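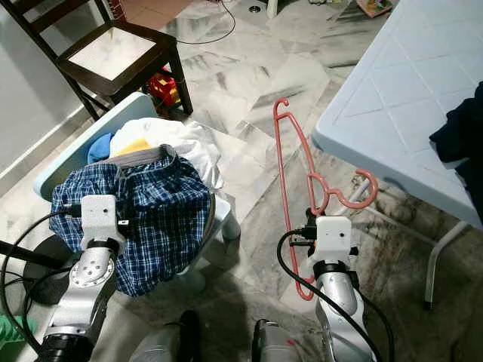
One arm on the plaid shirt, the other with the hanger, at the Umthorpe open day.

I went to the open day at Umthorpe in June expecting to be sold something, and I came home thinking about my mother's ironing. Let me explain, because my opinion of household robots has shifted a little and I'd like to get it down before it shifts back.

The robot was working on laundry. Shirts and cloths were heaped on a plastic chair, the robot had a pink hanger, and the job was to get one onto the other. There were more than 50 of us over the afternoon, by the sign-in sheet, and I'd guess most drifted off to the coffee within a few minutes. I stayed for close to two hours. I had nowhere to be!

Now, I have read all the same cheerful articles you have. Clirnik was handing out a brochure with a spotless kitchen on the cover, and a man from Berkovwood told me, very kindly, that my grandchildren won't know how to fold a towel. Maybe so. But what I watched was slow, and a good deal of it was the robot thinking about a sleeve. It took eight minutes over one shirt. I could have done the pile, put it away and started lunch.

And yet I liked it - more than the brochure, anyway. I liked that they had it working among ordinary furniture, with kids' things on the floor, on a heap that looked like my heap. If you want me to believe in a machine for the home, show it to me in something like a home. Too many of these demonstrations happen on a clean white bench with a single folded cloth, and everybody claps, and I learn nothing about whether it could cope with my hallway.

Mirjam Gruber, who ran the session, had a number for us: 2986 tries at this one task so far, good and bad together. She read it out with no fuss at all. Somebody asked how many were bad and she said "plenty" and went back to watching the arms. I trusted her more for that than for anything on the posters.

My neighbor Zdzisław Gajewski came along and was grumpier about it. He says nobody needs help with a hanger. I think he's wrong, and I told him so on the drive home. My mother had bad shoulders for the last ten years of her life, and getting a shirt onto a hanger was exactly the sort of thing that made her cry. She would have waited eight minutes. She would have waited the whole morning and told the thing it was doing fine.

So my complaint is with the promises (the grandchildren, the spotless kitchen). Sell it to me as slow and patient and I'll listen. Seppälä has an open day coming up too, and I've put my name down. Zdzisław says he's busy, but he did ask what time it starts.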